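The woman who answers the complaints

For eleven years she has read the letters people send when their clothes let them down. She works from a second-floor office in Grosbridge, above a bakery, and she would like it known that the bakery has never offered her so much as a roll.

Her employer, Flikamon, sells plain tops, socks and pajamas by mail. She asked that I leave her name out, on the grounds that customers already find her on vacation.

"People think the job is apologizing," she says. "I apologize maybe twice a day. Mostly I ask what temperature they washed it at, and then I wait through the silence."

The silence, she has learned, means hot. It always means hot. One man in February swore he had followed the label to the letter, and then mailed in a sweater that would have fit a loaf of bread. She sent him a new one. She kept the old one and it sits on her filing cabinet, wearing a mug.

Last year the company logged 3,862 complaints, and by her own account the largest group of them came down to shrinkage, followed by color. Color is the one that wears her out. Customers order the shade called Tudari, which the catalog says is terracotta, and write back to say it is orange.

"It is orange," she says. "I've told the catalog people it's orange. They have a mood board."

Pink is worse. Pink, she says, brings out something in people. She has a letter on her wall from a customer who wanted a pink that was "less hopeful." She has read it to me twice, with different stresses, and we're no closer.

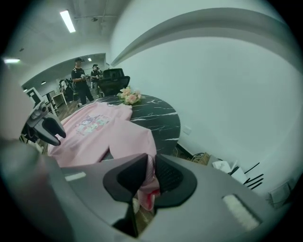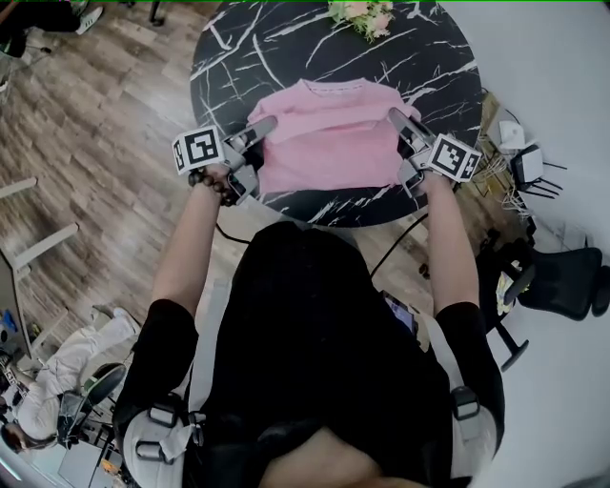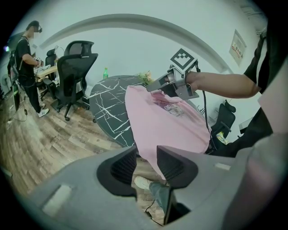 I ask whether any of this has changed how she looks after her own things. She laughs for a while.

"I own one good shirt. It's been to the same cleaners for six years and I don't ask them any questions. Everything else goes in together on a Sunday, on whatever the dial was set to last time. Please don't print that." A pause. "No, go ahead. They should know who they're dealing with."

She came to the job by accident. She had been keeping the books for Shek, a button wholesaler across the river, when it closed its doors with 576 boxes of stock still on the shelves and one employee who knew where they were. Flikamon bought the buttons. She came along with them, she says, like the cat that comes with a house.

The buttons lasted four years. If you own a Flikamon cardigan from that stretch, the third one down probably doesn't match the rest. There were letters about it, and she answered every one of them truthfully, which got her a talking-to.

"They wanted me to say it was a design feature. I said we'd run out of the brown."

She still writes most replies herself. The company tried a set of stock answers once, 40 of them, numbered, and she was told to pick the closest. She got as far as number nine, which began "We share your disappointment," and found she didn't share it. The lady was disappointed that her pajamas had arrived in a bag.

Not all of it is grumbling. There's a retired couple who order the same striped socks every fall and enclose a note on how the last pair died. There's a boy who wrote in pencil to ask why girls' pockets were smaller than his, and would she please fix it for his sister. She carried that one upstairs and left it on a desk. The pockets got bigger by an inch. She takes no credit, though she does bring it up three times in the course of the afternoon.

What would she tell someone about to write in?

"Say what's wrong in the first line. I don't need to hear about the wedding. I'm sure it was a lovely wedding, but I've got a stack here and yours is four pages, and the zipper isn't mentioned until the buffet."

And the ones who are rude?

"They get the same refund. I just use the second-best envelopes."

She is due to retire in two years and has been asked to train whoever comes next. So far she has written down one page of advice. Most of it concerns the radiator.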